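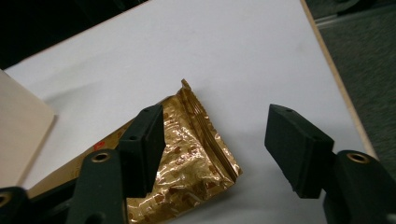

Chapter 4
Why We Buy More Than We Meant To

14 min read

I went into a shop in Tudton last October to buy a light bulb. I came out with a light bulb, two bars of soap, a birthday card for no birthday in particular, and a bag of salted nuts that I'd eaten by the time I reached the bus stop. I teach this stuff for a living! I've drawn the store layout diagrams on the board more times than I can remember, and I still walked right down the aisle they wanted me to walk down.

So if you've ever looked at a receipt and wondered who on earth did your shopping, this chapter is for you. In Chapter 3 we talked about planned purchases, the kind where you compare prices, read the label, maybe ask a friend. Now we turn to the other kind. An unplanned purchase is any item a shopper hadn't decided to buy before entering the store (or opening the app – we'll get to apps in Section 4.5). Some of these are plain reminders: you see the dish soap and remember you're out. Others are true impulse purchases, where the wish to have the thing and the act of grabbing it come almost at the same moment.

The line between the two is fuzzier than most textbooks let on, and I'd like you to stay a bit suspicious of it. Was my soap a reminder or an impulse? I did need soap, sort of. I certainly didn't need two.

Let me give you a case we'll come back to all through the chapter. Saha is a small chain of corner groceries, family-run for most of its life, and a few years ago its owners let my class follow a change they were making in the Tudton store. They had always kept snacks at the back, next to the soft drinks. They moved 33 of their single-serve items to a low rack by the register and left everything else alone, prices included. Then they handed us 1,567 receipts from before and after the move, in shoeboxes, and wished us luck.

You'll work with those receipts yourself in the exercises, so I won't spoil the results here. I will say that my students made predictions first, and that they were very sure of themselves, and that the part they got most wrong had to do with time of day. Keep that in the back of your mind when you get to Section 4.3.

Why would moving a rack change anything at all? The nuts don't taste any better by the register. They cost the same. If shoppers were the careful, list-making people from Chapter 3, location should hardly matter. But think about what you're doing when you stand in line. Your main decisions are over, your wallet is already out, and you've got nothing to look at except what the store has put in front of you. A small item at that point feels like a rounding error on the total. Economists and psychologists explain that feeling in different ways, and we'll look at both, and I'll tell you up front that I lean toward the psychologists on this one.

Packaging comes into it too. A package on a rack has a second or so to catch you. Shiny surfaces, warm colors, a size that fits in one hand – these choices get made early, often before the recipe is final. Irnov, a packaging firm that has been kind enough to talk with my classes, tests up to 500 versions of a wrapper on screen before printing a single one. Ask yourself what they could be changing that many times. Make a list before you read Section 4.2, then see how much of it you missed. (I missed the sound the wrapper makes. I'd never once thought about the sound.)

There's also a question of fairness that I don't want to save for the last page, where nobody reads it. Is a store that puts candy at the eye level of a four-year-old doing something wrong, or just something clever? The town of Fedalia tried to settle this with a local rule on checkout displays, and the arguments on both sides were better than I expected. Section 4.6 gives you the rule itself and the main objections to it. I've changed my own mind about it twice, so please don't write what you think I want to hear.

Before you go on, try a small thing for me. Find your most recent grocery receipt and put a mark next to every item you hadn't planned to buy. Be generous with the marks. Write down where in the store each one was sitting, if you can remember, and whether you were hungry, rushed, or with somebody else at the time. Keep the receipt inside the cover of this book, as we'll need it again in Section 4.1.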